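19 July 2023

Up at 5, too warm to sleep, so I decided to get the bedroom over with before breakfast. I've been reading that thing from Grindik, the newsletter I signed up for in a weak moment, and this week it says a made bed "resets the room." I made the bed. The room is the same room. The chair still has a pile on it and the closet door still won't close past the ironing board.

The plaid spread is on for the summer. I bought it from Cabral when they were clearing out the upstairs floor, marked down by 30 percent from a price I doubt anyone ever paid. The tag said it would "soften beautifully with every wash." I have washed it 4 times now and it feels the way it felt in the store. I do like the color. I'll give them the color. But a plaid on a bed is a nuisance, and whoever designed this one has never had to put it on alone. With a plain cover you can be off by a hand's width and nobody sees it. With stripes running both ways you know at once, and then you're walking from one side to the other tugging at it like a fool, and each tug spoils the side you just left.

I got it good enough. There was a bit of a fold on the right where the stripes cross and I left it there on purpose, as a sort of protest.

Then the sweater. I'd promised myself I would decide about it today, the orange and yellow and blue striped one from the Fimthorpe sale, and I laid it out on the left side of the bed so I would have to look at it. It didn't help me decide. One minute it looked cheerful and the next it looked like something a children's TV host would wear. 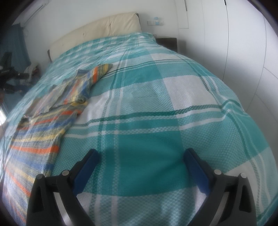
Bed made, sweater still undecided.

The argument for keeping it is that it's warm and it has no holes. The argument against is that I wore it maybe twice last winter, and both times I took it off before leaving the house. The newsletter would have me hold it and ask how it makes me feel. It makes me feel hot. It's July. I don't see how anyone can judge a sweater fairly in July, and I suspect that's why they send these challenges out now, so people will throw away half their winter clothes and buy them all again in October.

The challenge, by the way, is 200 things out of the house by the end of the summer. I'd like to know who came up with that number. Does a pair of socks count as one thing or two? I wrote in and asked and got back a form reply thanking me for being part of the journey.

After coffee I looked at the Grekska boxes again, the under-bed kind with the zip lids. They are supposed to hold a whole season's knits. In the picture they hold a whole season's knits belonging to a person who owns very thin knits. I measured the gap under the bed – it would be close – and then remembered the last set, where the zippers split before the first winter was out. I took them out of the cart. I'll probably put them back in tomorrow.

So, for the record: one bed made, nothing given away, nothing bought. Sweater went on the chair with everything else. I sat down on the spread to put my shoes on and the whole left side slid toward the floor, stripes and all, and I didn't fix it.

Need dish soap. Call about the water bill.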